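The Slow Part of a Fast Hand

Wekthorpe ships its manipulation stack as a set of small processes that do not trust each other. Perception publishes what it believes is on the desk. The planner reads that and writes a trajectory. The controller reads the trajectory and refuses it if any of several limits would be exceeded. Each process stamps its messages, and most of the engineering effort over the past year has gone into those stamps.

The reason is latency. On a humanoid upper body, the head camera, the wrist cameras and the joint encoders all report at different rates and arrive with different delays. If the planner combines a hand position from one moment with a box position from another, the fingers close where the box used to be. The team's stated budget from shutter to joint command is 400 milliseconds for a fresh plan and 16 milliseconds for a correction to a plan already running. 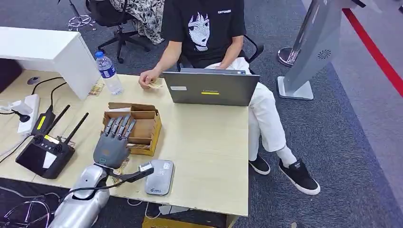
The hand at the front edge of the divided box, from the head camera.

A cardboard box with partitions is a harder target than it sounds. The walls are thin, the color is uniform, and a depth sensor tends to return the floor of a compartment or nothing at all along the top edge of a divider. Ramix, the perception module, fits the outer walls first and treats the dividers as a lower-confidence layer. The planner may use that layer to avoid contact. It may not use it to justify contact.

The hand itself creates the second problem. Once it moves in front of the camera, it hides the part of the box that matters most. Ramix masks the hand using the joint angles and a model of the shell, then holds its last estimate of whatever is covered. Held estimates carry an age. When the age passes a threshold, the planner slows the arm and asks for a wrist view.

Wrist views have their own costs. The camera moves with the arm, so any error in the wrist joint becomes an error in the map. Wekthorpe calibrates the pair by moving the arm through a fixed set of poses and solving for the offset between camera and joint. The current set has 2,747 poses, trimmed from 4,000 after a number of them were found to add solve time and no accuracy.

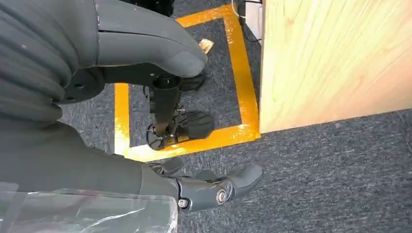
The solver is ordinary nonlinear least squares with a robust loss. What changed in the latest release is the handling of frames in which the robot sees mostly itself. Earlier versions discarded them. The new version treats the robot's own body as a known object and uses the rigid parts, such as the forearm shell, as additional constraints. Flexible coverings are left out of the fit. A ribbed sleeve does not hold one shape from pose to pose, and including it pulled the solution toward whatever fold happened to be in view.

Floor tape is used where it is available. Straight edges of known length give the solver a scale reference at low cost, although gloss remains an annoyance. A bright reflection can split one edge into two, and a wrinkle can bend it. The edge detector now fits each strip over its full visible length and reports the residual with the result.

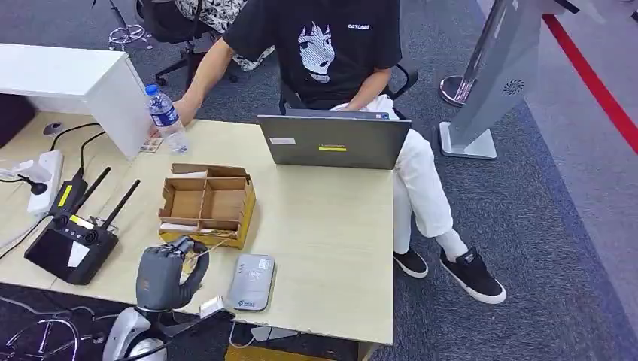

Shared workspaces are handled by Ngubane, the planning module, which divides the desk into regions and assigns each a state: free, occupied or contested. A contested region is one that a person could enter before the robot could leave it. The estimate is conservative and depends on the tracked position of the person's hands. Faces are not used, and the tracker does not need them. With someone seated across the desk and one hand on a water bottle near the back corner, the region along that reach is marked contested, and the robot's hand at the front left has to plan within the remainder. Objects in a person's grasp are removed from the list of things the planner may pick up. They return to it after the hand has withdrawn and the object has been re-detected at rest.

This rule produces a good deal of waiting. In the logs, it appears as a planner that is ready and a controller that has been given nothing to do. Wekthorpe's release notes list the wait time as a separate figure so that it is not mistaken for compute time.

Thin items remain the weak point. A slip of paper or a printed card lying flat on a desk has almost no height, and the depth channel contributes little. Ramix falls back on color and outline for these, and the planner requires agreement between two views before it commits to a grasp. Cables are treated as obstacles with an inflated radius, which closes off more of the desk than is strictly necessary.

The tooling is where most users will notice the difference. The replay viewer can now load a session, step every process to the same timestamp and show which message each decision was based on. A rejected trajectory displays the limit it violated and the joint responsible.

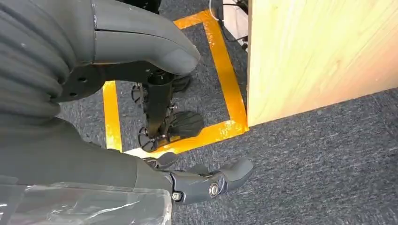

Nornow, which integrates the stack on its own hardware, is less satisfied with the viewer than with the modules. Its engineers reported that stepping backward through a long session is slow, and that a rejected trajectory is shown without the alternatives the planner had scored below it. They also said that the calibration routine should accept a reduced pose set when only one wrist camera has been replaced.

Wekthorpe has accepted the last request for the May release. Backward stepping requires an index that the log format does not yet carry, and the change would make older sessions unreadable without conversion. A converter is being tested. The scored alternatives are already computed and then dropped, and keeping them is a matter of disk space.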